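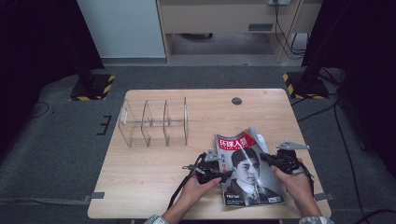

A reader wrote after my last post to say that I was being too hard on the machines. Her dishwasher has been doing a chore without help for years, she said, and so has her washer, and if a robot can build a car then it can surely tidy a living room by next Christmas.

I agree with her on the dishwasher. It does its job very well, inside a box, with everything placed in the rack by a person. My own one still needs me at both ends. Loading and unloading is the part I'd pay to get rid of, and that is the part you can't buy yet.

Tidying has the same problem. Take a magazine on a table and a clear stand with open compartments next to it. The job is to pick up one and put it in the other. I do this most evenings without looking. Split it up and it gets longer. A magazine lies flat, so there's very little edge to get hold of. Squeeze it from two sides and it can hold its shape, or bow in the middle, or slide. The cover is slick and the pages inside move against each other. Then it has to go from flat to upright and into a slot you can see straight through, which is hard on cameras. They don't always do well with clear plastic.

A person with a gripper in each hand gets a fair idea of the trouble. You have your own eyes and your own arms, and all you've given up is your fingers. That turns out to be a lot to give up. I tried it with two pairs of kitchen tongs and a seed catalog, and the catalog went on the floor. It took me 20 tries before I had one I would call clean -- and I already knew what I wanted to do.

Sunday in September
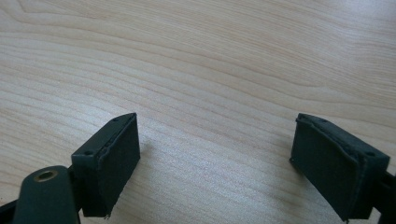 Quan

The fingers matter more than I used to think. Most of the talk is about the software, and I'm sure that's where the hard work is, but what touches the magazine is a soft pad on a stiff block. Pads wear. The top edges fray and start to lift. On a shop floor somebody swaps them out on a schedule. At home it would be me, on a stool, with a tiny screwdriver, looking for the right part number.

I did get to see a robot arm do household work last spring, at an open day in Skekcombe. A company called Grumeo had its Woltano arm folding hand towels. It folded 3 while I stood there. The first two were fine. On the third it picked up a corner of the table cover along with the towel and kept going until the man running it pressed stop. He was good about it. I asked if it could do T-shirts and he said "some T-shirts," and I've thought about that answer a lot.

Shop floors are further along, and I don't think the robots there are any smarter. The work is set up for them. The same part comes in the same way up, at the same spot, under the same lights. My brother-in-law's plant has an arm that moves castings from a bin to a fixture all day. He says the arm was the easy purchase. The bin took them a whole summer, since parts that landed on top of each other would stop the line.

You could set up a house like that if you wanted to. Mark where the table goes. Keep one stand for papers and never move it. Don't buy anything in a new shape. I know a few people who live close to that already, but I don't, and I wouldn't change how I live to suit a machine that's supposed to save me work.

So my answer to the reader is that floors are mostly done, lawns too if yours is simple, and anything that means picking up an odd item and putting it somewhere else is still yours. I'd expect towels before magazines and magazines before the junk drawer. For the price being asked for most of these arms I could have someone in every week -- and they'd do the bathroom.

I'm going back to Skekcombe for the next open day, and I plan to bring my own T-shirts.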